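Home | Shared Spaces | Back Issues | Subscribe | Contact

The Shared Spaces Letter

Do floor rags deserve a system?

Last updated 9 December 2025

Every winter somebody tries to sell shared offices a better way to clean the floor. Last January it was a scented concentrate. This season it's cloths, or to be exact, a "cloth rotation program" from a supply outfit called Dostell. The pitch landed in our inbox with a quote attached: $581 a year for a mid-size room, cloths delivered and collected, color-coded by zone.

I read the whole brochure so you don't have to, and I came away wanting to know what problem it solves. The claim is that most shared rooms clean badly because their cloths are bad. That may be so in some places. In the rooms I've visited for this letter, the cloths are fine. They get left on the floor, that's all, and then they get walked on, and then somebody kicks one under a desk and it stays there until spring.

Take a room with a polished concrete floor, the kind that went into half the office conversions in this town. The sales people who put those floors in said they'd look after themselves. They don't. Daylight comes in low across the gray and you can see every dried splash and shoe mark between you and the window. So people wipe, a bit here and a bit there, with whatever is within reach, and the whatever-is-within-reach gets dropped afterward. Wiping is the easy part of the job. Picking the thing up again and taking it to where it lives takes ten seconds and seems to be beyond most of us, me included on a bad afternoon.

Dostell's answer is three colors of cloth and a wall chart. Kemton, which is a rival and pitches to the same list, says two colors are plenty and charges extra for the chart. Neither one mentions bending down.

I also have doubts about the numbers. Dostell says a rotated cloth "performs better for longer" and doesn't say better than what. Better than an old towel cut into squares? I'd like to see that tested by someone who isn't selling the cloths. My own squares have been through the wash more times than I could tell you and they still take up coffee.
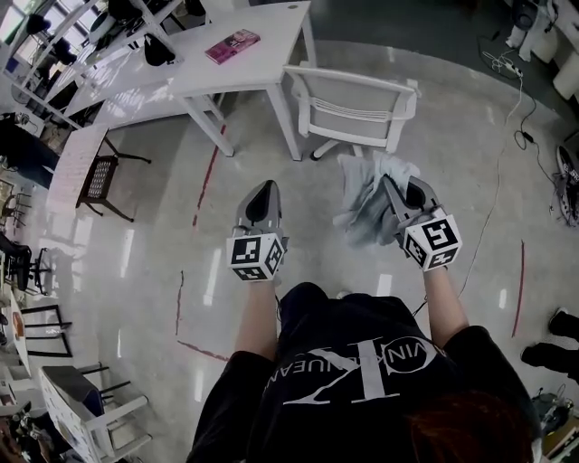 A crumpled gray-and-white cloth, floor, desk, chair. Now put the brochure next to it and tell me which color zone we're in.

Skorurano wrote back after the last letter to say I'm too hard on the programs. Their room signed up for one in the fall, and the cloths do get put away now, mostly on account of there being a labeled hook to put them on. Before that they had a bucket, and a bucket, they said, is where cloths go to get sour. They'd sign again, though they would haggle over the price.

Fair enough, and I take the point about the bucket. I would only ask how much of that was the program and how much was the hook. A hook costs next to nothing at the hardware store. If a hook does the work, then a room paying $581 has bought a very expensive hook with some cloths hanging off it.

What does seem to help, going by the rooms that look decent when I walk in without warning:

Keep the cloths where the mess happens. A shelf by the window is better than a closet down the hall. If the shelving is already full of other people's assorted stuff, clear one spot on it and defend it.

Push the chairs in before you start. A dining-type chair with splayed legs will catch your ankle and a caster chair will roll over the cloth, and either way you end up wiping the same patch again.

Check under the desks. Slim-legged desks are good for this, you can see straight through to the wall. The heavy old ones with side panels hide a season's worth of lint, and I have found worse than lint.

Wash warm and hang the cloths open. A cloth left in a ball stays damp in the middle, and the next person will wipe that smell all over a floor that had nothing wrong with it.

The Vigfúsdóttir rooms on the second floor of the old bank building do all of this with no program, no chart and no colors. I don't say they're spotless. There was a ring from somebody's mug by the door when I stopped in. But I'd eat lunch there, and I wouldn't in a couple of the places with laminated charts.

So my advice is to hold off. Dostell's introductory rate closes in January, and introductory rates have a way of opening again a month later. If your room wants to try it anyway, ask for two things in writing: what happens to the price in the second year, and who pays when a cloth goes missing. I asked both questions. I got a friendly email about the first that didn't contain a figure, and nothing at all about the second. Cloths go missing constantly, as anyone who has ever bought a pack will know, and I suspect the collection sheet is where the money gets made.

If your room is already on a program, Dostell or Kemton or somebody else, write in and tell me what you pay and what the floor looks like. I'll print the figures with the room names left off if you prefer.

Next letter: the shared fridge, and whether date stickers have ever made a person throw out a yogurt.

This site uses cookies to remember your reading preferences. By continuing you agree to our use of cookies. Accept | Manage settings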